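**Tema: Cuota de escalera y gastos de limpieza, ¿os parece normal?**

**marga_tercero**
Buenas. Vivo en un edificio de 16 viviendas sin ascensor y este año nos han pasado la liquidación de limpieza: 3.655 euros. El anterior fueron 3.241. La empresa es la misma (Kellow), los días son los mismos y el portal es el mismo. He preguntado al administrador y me dice que "han subido los materiales". No me cuadra que la lejía suba tanto. ¿Alguien tiene una comunidad parecida para comparar?

**rodamiento77**
Depende de las horas. Sin saber cuántas horas vienen a la semana no se puede decir nada. Mira el contrato, tiene que poner frecuencia y tareas.

**marga_tercero**
Dos mañanas por semana. El contrato pone "portal, escalera, cristales una vez al mes y cuarto de contadores". Los cristales no los he visto limpiar desde diciembre.

**Pilar_Ondara**
En la mía somos menos vecinos y pagamos más, así que barato te sale. La subida es de 414 euros al año, entre 16 son 26 euros por piso. Yo no me pelearía con nadie por eso.

**rodamiento77**
No es por los 26 euros. Si no limpian los cristales están cobrando algo que no hacen. Y si no protestas este año, el que viene te meten otra subida igual.

**Pilar_Ondara**
Protestar sí, pero cambiar de empresa es otra cosa. Nosotros cambiamos a una más barata, Liltasberg, y duró cuatro meses. Cada semana venía una persona distinta, no tenían llaves, llamaban al timbre del primero a las 7 de la mañana. Volvimos a la de antes y encima perdimos la tarifa antigua.

**eskil_h**
Hola, soy Eskil Haugen, presidente de mi comunidad por turno, me tocó. Dos cosas que a nosotros nos sirvieron:

1. Pedir la factura desglosada. Mano de obra por un lado y productos por otro. En nuestro caso había una partida de 557 euros por "abrillantado de suelo" que no había pedido ningún vecino. La quitaron en cuanto preguntamos.
2. Colgar una hoja en el cuarto de contadores donde quien limpia apunta el día y lo que ha hecho. Hay quien la rellena mal, pero algo ayuda.

Y una tercera - mirad si el contrato se renueva solo y con cuánto preaviso. El nuestro eran dos meses.

**marga_tercero**
Gracias, Eskil. Lo de la factura lo pido mañana. De preaviso no tengo ni idea, el contrato lo firmó el presidente de hace tres años, que ya no vive aquí.

**toldo_verde**
La hoja de firmas me parece una falta de respeto a la persona que limpia. Yo trabajé en limpieza once años y cuando me pusieron una de esas me sentó fatal. Si tenéis queja, se habla con la empresa, para eso cobra. La que friega la escalera suele llevarse una parte pequeña de esos 3.655 euros.

**eskil_h**
Entiendo lo que dices. En nuestro caso la propuso la propia empresa, no fue idea mía. Pero si la trabajadora no está cómoda, se quita.

**rodamiento77**
Yo no veo la falta de respeto. En mi trabajo firmo partes todos los días.

**toldo_verde**
Tú firmas partes para tu jefe. A mí me los miraban dieciocho vecinos. No es lo mismo.

**Pilar_Ondara**
Estoy con toldo_verde. Y añado que muchas veces el problema es que el portal está lleno de trastos. En el nuestro había un paragüero, dos macetas grandes, un felpudo de metro y medio y un carrito que llevaba allí desde que el niño empezó el colegio. Con todo eso por medio se tarda el doble. Lo vaciamos y dejamos un solo adorno, un jarrón blanco con rosas de las artificiales, que no hay que regar ni recoger hojas. 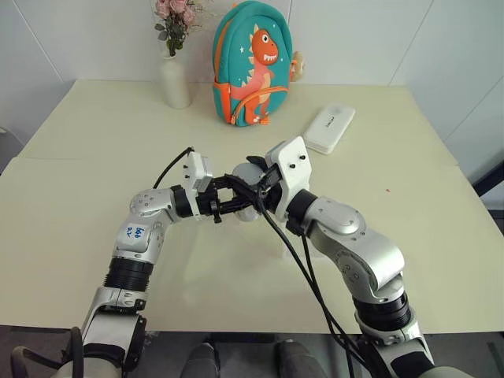 El polvo se les quita con un secador en frío, cada dos meses o así. Las macetas las repartimos entre los que tenían balcón. Hubo una vecina que se enfadó por el paragüero y todavía no me saluda.

**marga_tercero**
En el mío hay tres bicicletas en el hueco de la escalera. Eso ya es otro hilo.

**rodamiento77**
Las bicis en zona común, que las prohíban en junta y punto.

**toldo_verde**
Ya estamos con prohibir. Que se ponga un enganche en la pared y se friega por debajo.

**marga_tercero**
Actualizo. Me han mandado el desglose. Los productos han subido poco, casi toda la diferencia es mano de obra. Los cristales figuran como hechos todos los meses. He pedido presupuesto a Skellilitz para tener con qué comparar y el administrador llamará a Kellow por lo de los cristales. Pilar, tomo nota de lo que cuentas de las baratas.

**eskil_h**
Pide que el presupuesto venga con el IVA incluido. A nosotros nos lo dieron sin él y en la junta parecía mucho mejor de lo que era.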